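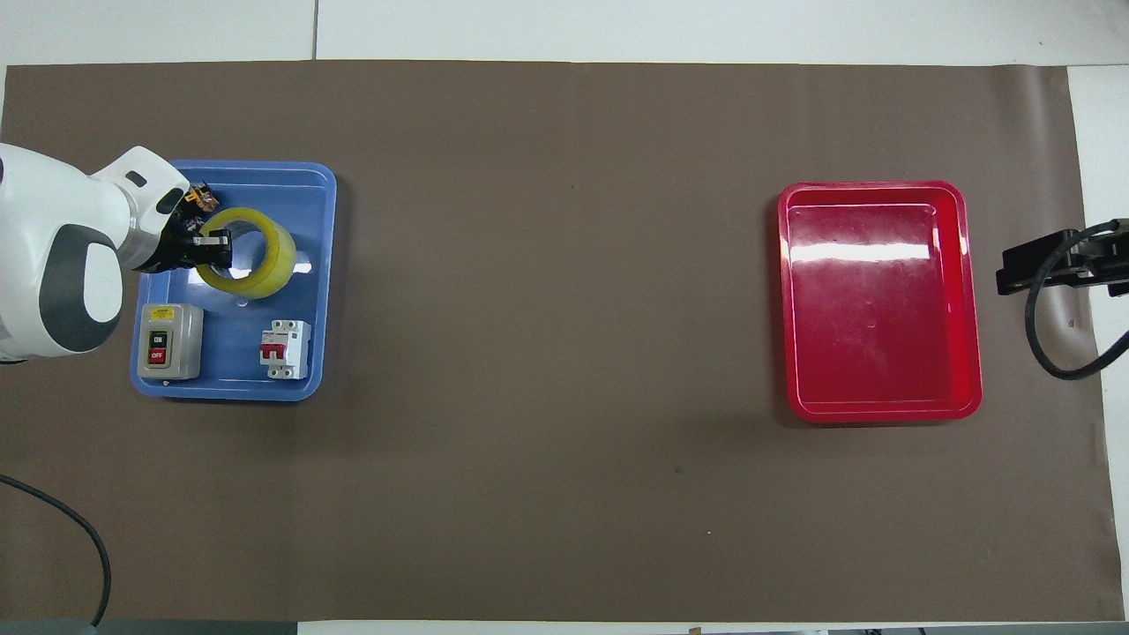 Mailing Your Packages With Us: Questions We Hear a Lot

Do I need to tape my box before I bring it in?
We'd love it if you did, especially in the busy weeks, but please don't lose sleep over it. If the flaps are folded down and everything fits, we can close it up for you at the counter for 93 cents. Leave the top open if you're sending anything overseas, though, as we may need to check what's inside against your customs form.

What kind of tape should I use at home?
Plain packing tape, the wide kind, clear or tan. Masking tape and gift tape let go in the cold, and string gets caught in the sorting belts (we've had some sad-looking fruitcakes come back that way). Run one strip down the middle seam and one across each end, top and bottom, and you're in good shape.

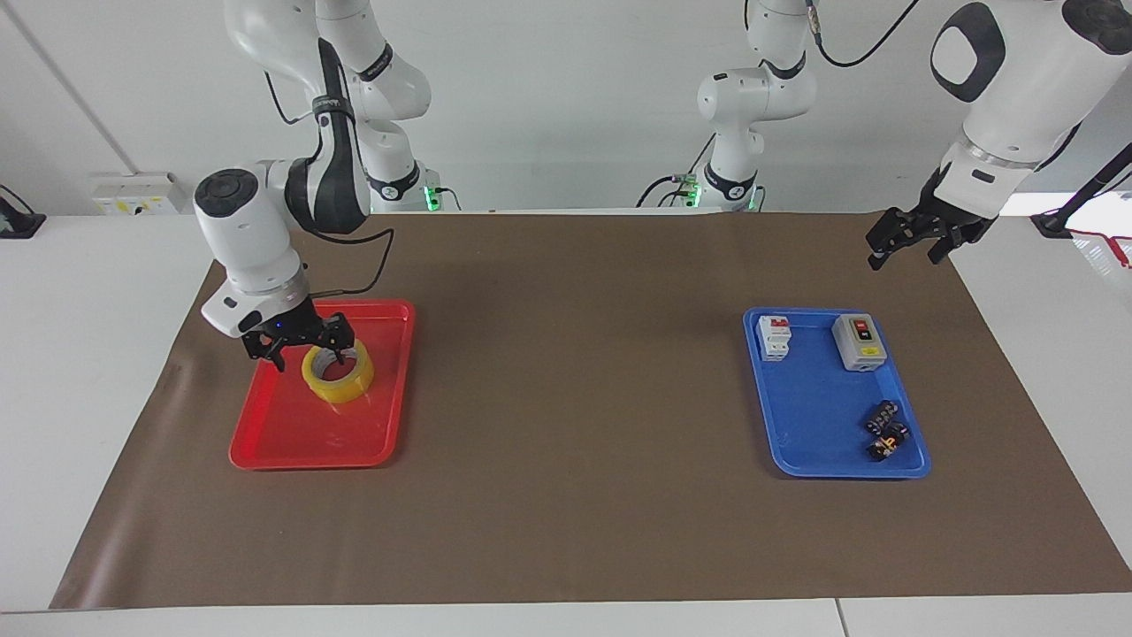 Can I reuse an old box?
Of course you can, and plenty of our customers do! Just peel off or black out the old labels and barcodes, and give the corners a squeeze. If they feel soft, it's time for a new one.

How late are you open before the holidays?
The Bostau store is open until 7 p.m. every weekday, and Trelau closes at 5. We're at 347 Fenex Road in Bostau – the parking is around back, next to the bakery.

My package hasn't shown up. Who do I talk to?
Give it 3 business days past the delivery date, then call extension 3766 and ask for Ka-ming Yu. Please have your receipt handy, even if it's crumpled. The tracking number is the long one near the bottom.

Last updated Dec 22, 2025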